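Notes on a small table with a sunken top

The table I eat lunch at is square and white, with a shallow gray well set into the middle of the top. The well measures 48 cm across, and the outside edge of the table is 60 cm. Domilus sells it as a craft table. I bought it for meals, and I have been checking how well a dinner plate works inside the recess.
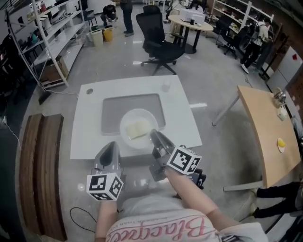
The raised edge limits how far a plate can slide, and it keeps crumbs in one place. The cost is access – a knife held flat meets the rim before it meets the food. Deep bowls have no such problem. Subira Muli suggested a 12 mm cork mat to lift the plate, and I plan to try one in September.
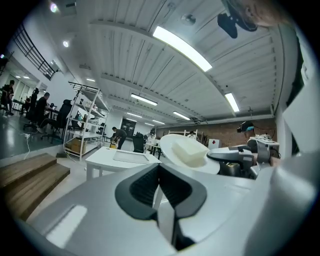
Plate with a cream-colored block on it, near the white table.

Cleaning takes longer than on a flat top. The corners of the well need a folded cloth, and standing water has to be lifted out, as there is no drain.

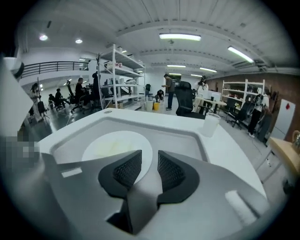 Cups are better kept out of the recess. Mine tip when they straddle the rim, and reaching over a plate to get one is awkward. The border outside the well is wide enough for a clear plastic cup on the right, toward the far rim, with the plate left alone in the middle. I have used that layout for every meal since.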